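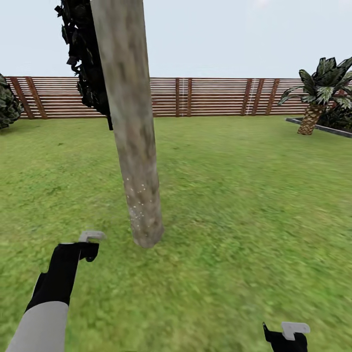 Pale bark, dark leaves, a bit of lawn.

Thursday, July 11, 2024

Leave the street trees alone

Third letter through the door this year. Braston council wants to "refresh" the planting on our side of town, and refresh means felling. More than 200 mature trees on the list. Saplings to go in afterwards, two for every one taken. Sounds generous. Isn't.

A sapling is a stick in a tube. It gives no shade to the bus stop. It does nothing for the upstairs bedrooms in a hot week, and half of them are dead by the second summer as no one waters them. Walk down Durau Road and look at the last lot, planted in March four years ago. I did, on Sunday, in a bad mood already. Stakes, ties, brown twigs. One had a carrier bag on it.

The reasons given — roots, pavements, insurance, leaves in the drains. Fine. Roots do lift slabs, I've tripped on them myself. So relay the slabs! Other towns manage with a bit of soft surfacing and a man who comes round to look at it. Leaves in drains is a sweeping problem. We used to have sweeping.

And the money. The letter puts the yearly upkeep at £3,631 for our ward. For all of it. I have read that line several times and I still can't beleive it was offered as an argument for cutting. That's less than the new sign outside the leisure centre must have cost, surely.

I don't think every tree is sacred. Some are sick, some were the wrong tree in the wrong spot to begin with, and those should come down, quickly, with a proper notice tied on so people know why. But judge them one at a time. Not by street, not by age, not off a spreadsheet.

The consulation form is at the library, and it is four pages long, and page three makes no sense. Fill it in anyway. Leave page three blank if you have to, I did.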